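Subject: Re: [members] Drimgate open afternoon, was it any good?
From: Valbona Angelovski

Stojan Kneževič wrote:

> I couldn't get away in time for the Drimgate visit. Was it worth the
> bus fare? Birsen says there was a robot and a lemon, and she won't
> elaborate. Also, did anyone ask about prices?
>
> Stojan

Stojan,

Birsen has given you most of it, but I took notes, so you can have the rest.

1. The arm

Wenceslao Medina met us at 2 and took us straight through to the bench. The arm is blue, says PIPER on the side and trails enough black cable to rewire my kitchen. The job was tidying: a table of ordinary clutter, pens, knives, a ruler, a bottle, each thing to be picked up and put somewhere more respectable. It began with the lemon.
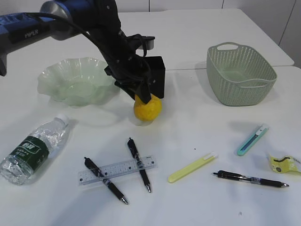

2. The talk

Rattana Panyasiri explained how they teach it. Someone does the job by hand-guiding the arm, over and over, and the software (they call it Kuvemo) learns from the recordings. They have 1,404 of these so far, 128 of them lemon. I asked which object it likes least and she said pens, with some feeling. My sympathies were with the arm — I can't pick one up off a flat table in gloves either.

The talk ran to around 3 quarters of an hour and the slides gave up before she did.

3. Questions

Yes, somebody asked about prices. It was me. Wenceslao said it depended on what we wanted it to do, which I have also been told by plumbers. He did promise to send a sheet, and I'll forward it when it comes.

Tea was decent. The biscuits had to be fetched by a person.

They are doing another afternoon in February, and Rattana is happy to have us back if we send numbers first. Tell me if you want a place. Birsen is already down for one, so the lemon must have made an impression.

Valbona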